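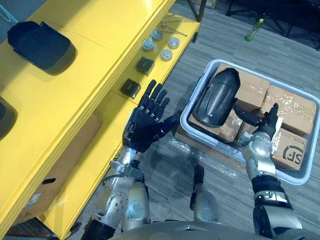

Slide 1. Yellow shelving and a grey bin of taped cardboard boxes.

Speaker notes: Missing persons reports in the first day
Briefing for partner organisations, Millport, February 5, 2025

Slide 2. Opening

Good morning, and thank you for attending. The purpose of this session is to set out how the Ploltdale district handles a report that a person is missing, and what we ask of schools, employers, transport operators and housing providers when such a report is made. I will speak to the first day only. Longer enquiries are covered in the April session at Pamley.

Please hold questions on individual cases. Several remain open and I am not able to discuss them.

Slide 3. The past year

The district recorded 476 reports. Of these, 355 concerned adults and the remainder concerned children under eighteen. In 285 of the 476, the person was found or made contact before the first day had ended.

Pause here. Partners often ask whether the early returns mean that reports are being made too soon. The district's position is that they do not. A report that is closed within hours has still been properly made.

Slide 4. There is no waiting period

Many callers still believe that they must wait a full day before they contact the police. This has never been the rule in the district. Front desk staff in partner organisations should not repeat it, and any printed material that contains it should be withdrawn.

Slide 5. What the call handler will ask

The handler will ask for the person's name and age, when they were last seen and by whom, what they were wearing, whether they carry a telephone, and whether they need medicine. The handler will also ask what is out of character. Callers sometimes find this last question hard. Allow them time.

A recent photograph is useful. It should show the face plainly and should be sent without filters or added text.

Slide 6. Grading the risk

Each report is graded by a duty supervisor and looked at again at every change of shift. A child under thirteen is graded high from the start. So is any person whose home shows signs of violence or forced entry. In those cases the search and the criminal enquiry are run together from one room, under 2 senior officers — one for each.

If asked: the grade is not shared with the press.

Slide 7. Records held by partners

Door logs, ticket records and camera footage are often written over within days. On receiving a request, partners should keep the material first and settle the paperwork afterwards. The Arriaga bus depot now has a named contact on each shift, and we would ask other sites to make the same arrangement.

Slide 8. Public appeals

An appeal is made only with the agreement of the senior officer, and the family is told beforehand wherever possible. Partners are asked to share the district's own wording without changes. Older versions should be taken down once the person has been found — including from staff noticeboards and social media pages.

Please do not name relatives, and do not comment on whether any person is under suspicion.

Slide 9. When the person returns

The case is not closed by a telephone call. An officer will see the person, and a return conversation will be offered by someone outside the police. Adults may ask that their whereabouts be kept private. The family will be told that the person is safe and nothing further.

Slide 10. Contacts

Leave this slide up during questions. Copies of the request form are on the table by the door. Sites that have changed address since the last briefing should give their details to the Millport office before leaving.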